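September
Aminu Briggs, for the Ekgate Sound Commissions panel

Progress report, second period: "Haruna" for bass clarinet, viola, percussion and fixed media

Work in this period covered the second and third of four movements, the speaker layout, and the first read-through with players. The score now stands at 27 pages. The first movement is unchanged since the last report except for a corrected tempo marking at bar 81.

Movement two is complete in full score and parts. It runs 14 minutes at the marked tempo, longer than planned, and the viola harmonics in the closing section have been rewritten at sounding pitch after the read-through. Movement three exists in short score. The percussion part is not yet assigned to specific instruments, and two passages depend on whether the hall can supply a bass drum with a calf head.

The fixed media part is built from close recordings of small objects handled on hard surfaces, filtered into narrow bands tuned to the bass clarinet's multiphonics. A set of 60 sound files has been edited, labeled and leveled. Files with audible room hum below the lowest clarinet pitch were high-passed or dropped. Playback is in four channels, cued from the stage by the percussionist with a foot switch.

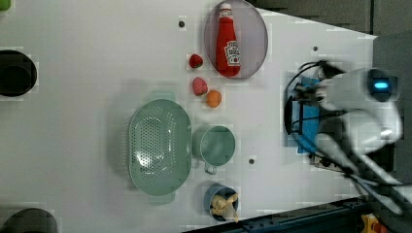
Tabletop with colander, mug, plate and toy food.

Baldur Overgaard tested the playback patch on the Zolar interface at Birari. Cue timing was stable over a full run. One fault remains: when two cues are sent within a second of each other, the rear pair drops out until the patch is restarted. A revised version with separate buffers for front and rear is in progress.

Spending is within budget in all lines except copying, where the revised viola part required a second printing. We ask to move the unspent portion of the travel line to cover it. No change to the total is requested.

Remaining work: full score of movement three, composition of movement four, repair of the rear channel fault, and a program note. Movement four will be the shortest and uses no playback. The parts will go to the players before the next rehearsal period. The hall has not yet confirmed the speaker positions for the rear pair, and the layout in the score is marked provisional until it does.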